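3.2 Small hand-bound editions and how readers find them

What surprised us most in the Gralthorpe interviews was how much the authors loved talking about glue! We had come with questions on sales and mailing lists, and within minutes we were hearing about grain direction, waxed thread and the right moment to take a text block out of the press. Self-published novelists who bind a few copies by hand turn out a very different object from the print-on-demand paperback, and they know it. One of them, a writer of fairy-tale retellings in Cosden, bound 8 copies of her second novel and remembered exactly where each one went.

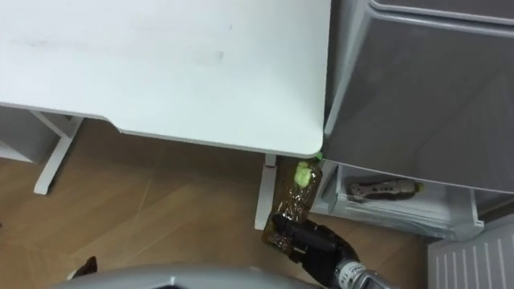

Figure 3. Work area.

Binding at home takes more room than most of these writers expected, and the room they have shapes the book they make. Several moved to a smaller trim size after their first attempt, and one gave up on sewn signatures until she could borrow a bigger table. A plain white desk top like the one in Figure 3, with its stepped front edge and rounded corner, gives a deep stretch on one side and a shallower one on the other, and our authors described wanting just that kind of split: folding in one spot, pressing in another. Those who worked at a kitchen table had to clear everything away before dinner, and their editions took weeks longer to finish.

The giveaway is the usual way these copies leave the house. Of the 78 giveaways we followed through the Tefera reading forum, most asked very little of the people entering - a comment, a favorite character, sometimes a guess at the ending. We had expected the stricter contests to draw more committed readers. The easy ones drew the longer and livelier threads, and people kept chatting in them well after the winner had been named, which we found delightful.

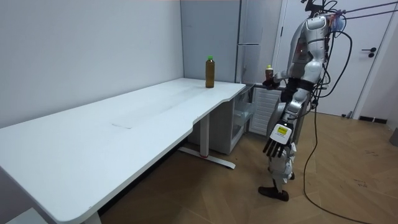

Page last modified: July 8, 2019

Mühlbauer (Ottmar Mühlbauer, who ran the coding of the forum threads) split the comments into three groups: talk about the story, talk about the book as an object, and talk between readers about other things entirely. The second group was much bigger than we had guessed. Readers asked what the endpapers looked like, whether the cover cloth would fade, and if the author would ever sell a copy. A few had started binding books of their own by June and came back to post their questions, and the authors answered them with real patience. We read some of those exchanges aloud to each other in the office.

Sales are harder to pin down. Five authors shared their monthly figures from Wundex, the small storefront they all used, and for three of them e-book sales rose in the weeks following a giveaway. The rise was about a month long in each case. We don't want to claim too much from so few writers, and two of the three had

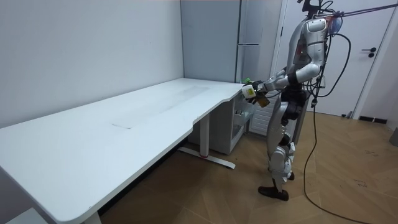 also put out a new title in the same season, so the effects are tangled together. Still, the authors themselves were sure that the handmade copy had brought people in, and they could name readers who had first written to them through a contest and then bought the whole series. Their own accounts of those readers are taken up in Section 3.3, along with the letters they let us copy.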